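Zweiarmroboter soll aus Fehlgriffen lernen – Zweifel an der Aussagekraft

Jastodham. Die Forschungsgruppe Corngate hat im April ein Lernverfahren für zweiarmige Roboter vorgestellt, das mit deutlich weniger Vorführungen auskommen soll als bisher üblich. Der Bericht stützt sich auf 2305 aufgezeichnete Griffe. Bei 13 Aufgaben habe das System nach jeweils 40 Vorführungen selbstständig gearbeitet, heißt es darin. Von einem Durchbruch ist die Rede. Belegt ist das bislang nicht. 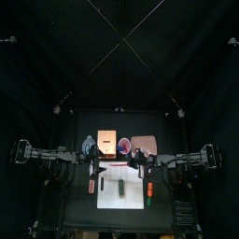

Schwarz verkleideter Arbeitsplatz mit zwei Roboterarmen und weißer Matte.

Wie oft die Arme danebengriffen, steht nur im Anhang, und auch dort nicht für jede Aufgabe. Drei Aufgaben wurden nachträglich aus der Wertung genommen, angeblich wegen fehlerhafter Protokolle. Ein Vergleich mit dem älteren Verfahren Turanport fehlt ganz. Dazu kommt die Umgebung: dunkle Wände, ein fester Tisch, Gegenstände in überschaubarer Zahl. Ob die Methode in einer normalen Küche mit wechselndem Licht bestehen würde, lässt sich daraus kaum ablesen.

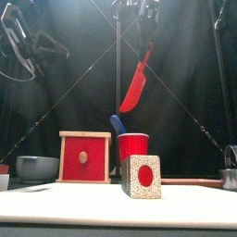 Rotes Kunststoffmesser im Greifer, dahinter Becher, Schüssel und Topf.

Der Geldgeber McAlister spricht dennoch bereits von Anwendungen im Haushalt. Einen Zeitplan nennt er nicht. Die Rohdaten will Corngate veröffentlichen, sobald die Auswertung abgeschlossen ist.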